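Lastov Student Robotics Forum: Clendulix tabletop project

The June start layout is posted for comment. Teams will write to the crate as the target.
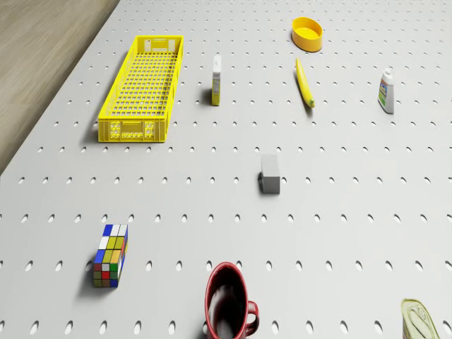 Genalyn Saludo
Project Adviser, Beddoe section

Please review object spacing before submitting code.

cadev_lead wrote:
The mug should be moved farther from the crate – our planner needs the space. 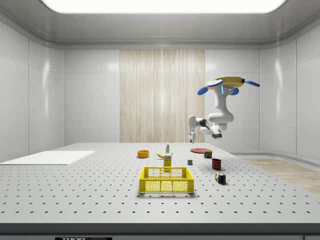
Simulated cell, arm over the table

row19 wrote:
I disagree. Our section completed 397 trial runs with this spacing.

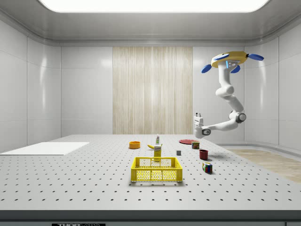 Gripper near the can and red plate

cadev_lead wrote:
Noted. We request a vote.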